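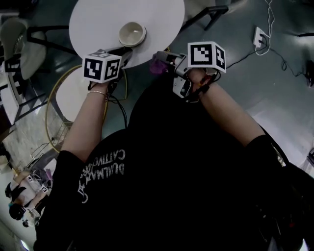

Print this message
E-mail this message

Re: [fokdale-hall] Tables, chairs and the one bowl

Huguette Friesen wrote:

> Dear all, I have been asked again whether the furniture in the
> Colleck room is "meant to be like that". Could somebody please
> say which tables are staying, and whether we are buying more
> chairs? I have 600 to spend before the end of June and would
> rather not spend it on beanbags. Also, who does the beige bowl
> belong to? It was on the round white table on Saturday and it
> was still there when I locked up.
> Huguette

Huguette, everyone,

I'll take these in order of how much trouble they are likely to cause.

The round white table stays. I know it is small. I know that two people with laptops and a plate of biscuits cannot use it without coming to some sort of treaty. But it fits by the wall, and you can walk past it without turning sideways, a claim I would not make for the long table from Heinonen, which we got for nothing and have been paying for ever since in bruised hips.

Chairs. We do not own a set of chairs. We own a number of chairs that have met. The white one with the black metal frame is the comfortable one and should be bought again if anybody can find out where it came from. The thing with the yellow wire frame is very cheerful and I have yet to see anyone over forty choose it twice. If the 600 has to go somewhere, put it towards plain ones that stack. Onton quoted me 1000 for a full set with delivery, and went rather quiet when I told them what we had.

The low socket on the wall: please don't treat it as the only one in the building. There are 3 more behind the piano. White leads going up the wall are fine by me, but anything lying across the floor wants tucking against the skirting before the Saturday lot come in, as they don't look down and the floor is dark enough to hide a black cable very nicely.

The bowl is mine. It is ceramic, it came from my own kitchen, and I brought it in for satsumas. It has since been offered keys, teabags and a parking ticket. I'd like it to stay on the round table, and I'd like it to have fruit in it. I will bring the fruit.

I'm in from 5 on Saturday if anybody wants to help shift the Heinonen table. Bring gloves, the underside is vile.

Carol Bainbridge

Print this message
E-mail this message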